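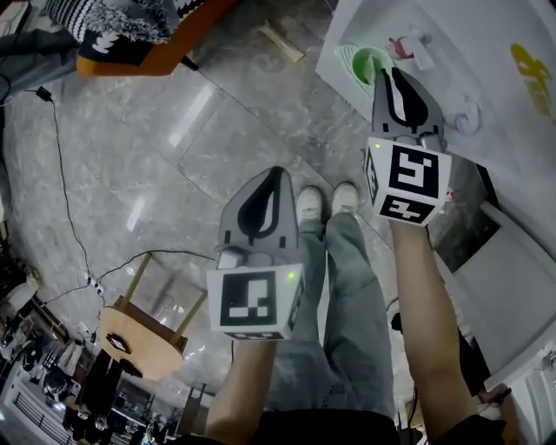 Left and right hand units seen from the head view, marker cubes in view.

Ullodo Hand Kit: Review Set

Version: 2
Maintainer: Welington Arruda
Annotation and checks: Rostyslav Antoniuk
Kit supplier: Stomura
Status: frozen in November, fixes only

Summary

Recordings made with the Ullodo hand kit during our evaluation of it. The kit is a pair of hand-held grippers with finger-style jaws, fiducial markers and a wide-angle camera on each unit, plus a head camera. The set contains 1998 episodes across 12 household and tabletop tasks. It was collected to decide whether the kit is good enough to feed the Girkska training pipeline, so it includes the episodes where the kit did badly. Filter on the quality field if you don't want them.

Contents

episodes/ one folder per episode, three video streams and a pose file
calib/ intrinsics for each camera, one file per unit
tasks.csv task ID, short prompt, surface type
review.csv quality field, fault code, free-text note
tools/ loader, undistort script, marker check

Streams

head: downward-looking view of both hands and the work area. Used for the relative pose of the two units.
left, right: circular wide-angle view past the jaws. Stored unrectified, black ring included.
pose: position, rotation, jaw opening and a tracking flag for each hand.

All streams share one clock. The loader drops the first second of every episode by default, while the clocks settle. Pass keep_start to get it back.

Tracking

Pose comes from the marker cubes and the onboard motion sensor. In the head view a cube normally shows two faces, enough for a stable solution. With one face the rotation flips now and then, mostly when the operator turns the wrist outward. Flipped samples are flagged, not repaired. Melnychuk, our in-house pose filter, repairs most of them but is not part of this release.

Supplied markers are matte and hold up well. Replace a face when the corner of the black border starts to lift, and run the marker check afterward. 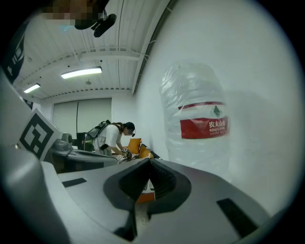

The hand camera is the best part of the kit and also where most of the preprocessing effort goes. Field of view is very wide, and the unit's own body takes up a large, fixed share of every picture. We mask it in training. The mask ships in calib/ and should be applied before any resize. Objects right beside the jaws suffer most: a large water bottle standing close to the gripper comes out slightly soft, although the big lettering on its red label still reads fine, while the ribs of the ceiling bend hard toward the rim. Do not run text or label recognition on the outer part of the circle without undistorting first. The width has a benefit too — a second operator working across the room stays in view, backpack frame and all, and we use such views to cross-check timing between rigs.

Privacy

Faces and heads are pixelated before export. The detector runs on the raw circular picture and misses some heads close to the rim, so Rostyslav Antoniuk went through the hand streams by eye and added boxes where needed. Report any miss with the episode ID and a time code. No audio is included.

Findings on the kit

Grip: soft jaws work well on cups, bottles and folded cloth. They are poor on coins, cards and thin lids.

Fatigue: operators reported forearm strain in long sessions. We cap a session at 12 episodes for tasks done with both arms raised.

Cables: charging cables are long enough to stay plugged in between episodes, which makes it easy to leave them across the walking path. Unplug before recording.

Software: the Stomura recorder is stable. Its export tool is slow and writes jaw opening as a fraction with no unit in the header. Our loader assumes 0 is closed.

Faults: almost 300 episodes carry a fault code. The most common is T2, tracking lost on one hand for longer than half a second.

Known issues

Jaw opening drifts on the left unit after a battery swap. Re-zero by closing the jaw fully at the start.
Two tasks share the prompt "put it back." Use the task ID instead.
Exposure hunts when a hand camera swings from a table up to ceiling lights. Lock exposure if your recorder build allows it.

Intended use

Imitation learning on single-arm and two-arm manipulation, pose filter testing, and comparison with other hand-held kits. Not suitable for force estimation, as the units have no force sensing. Not suitable for measuring operator skill.

Contact

Open an issue in the tracker with the label ullodo-review. Questions on the kit hardware go to Welington Arruda, questions on labels and pixelation to Rostyslav Antoniuk.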